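Bristero adds a two-channel inclinometer to the Wurkeo line

Customers who level large machines have been asking us for a tilt sensor that can sit on the frame all year and still read the same in February as it did in summer. The Wurkeo 7 goes on sale this month. It is a two-axis inclinometer in a die-cast housing, and it replaces the older single-axis model for nearly all uses on mobile cranes, solar trackers and lifting platforms.

The older model did its job, but two of them were needed wherever both pitch and roll mattered. That meant two brackets, two cables and two sets of settings to keep straight. The new one takes the place of the pair. The bolt pattern is the same, so anyone swapping out an old unit can use the holes that are already there. The connector is different. Please order the matching cable with the sensor, or ask for the adapter if the machine's wiring harness can't be changed.

Inside are two measuring cells, one for each axis, and a gyroscope. The gyroscope matters on anything that moves. A plain tilt sensor reads a hard stop or a bump as a change in angle, and the controller then reacts to something that didn't happen. With the gyroscope signal mixed in, the output stays steady through most of that. How strongly it is mixed in can be set by the user. The factory setting suits slow machines such as platforms and trackers. Wheel loaders and forestry equipment usually need a stronger one, and the manual has a table of starting points. 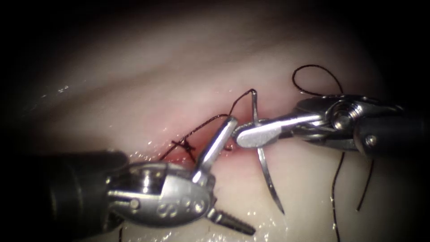 Does the sensor have to be zeroed again after it has been taken off for service?

It depends on the bracket. The zero point is stored in the sensor and is kept when the power is off, so a unit that goes back on the same machined face with the locating pin in place can be used as it was. If the bracket has been bent, painted or replaced, set the zero again with the machine on level ground.

Setting the zero takes a service tool or a short message from the controller. Both are covered in the manual. We left out a push button on the housing this time. On the old model the button was under a rubber cap, and the cap was the part that got lost.

The first units went to Brophy, who build access platforms and had been running two of the old sensors on each chassis. Their test engineer, Konrad Fuchs, fitted the new sensor next to the old pair and logged all three over the winter. He sent back 194 log files and a list of remarks. Two of his remarks led to changes. The startup message now carries the firmware version, and the fault output switches on if either axis fails — the first samples waited for both. Units shipped from now on have both changes. Samples with the early firmware can be updated in place, or sent back to us if that is easier.

Supply is 8 to 36 volts DC. The output is CANopen or J1939, chosen at the time of order. An analog version will follow, and we don't have a date for it yet. Customers who need analog should stay with the old model, which we will go on making and repairing.

The sensors are assembled and calibrated in our Furklow plant. Each one is run through its full temperature range on the tilt table before it is packed, and the calibration sheet goes in the box. If the sheet is missing, send us the serial number and we will mail a copy.

We have put 300 pieces on the shelf for the launch, half with each output. Orders from stock leave Furklow the next working day. For larger quantities, or for a housing with a side cable exit, please write to your usual contact in sales and say what kind of machine the sensor is for. The data sheet, the manual and the drawings for the mounting bracket are in the download area under Inclinometers.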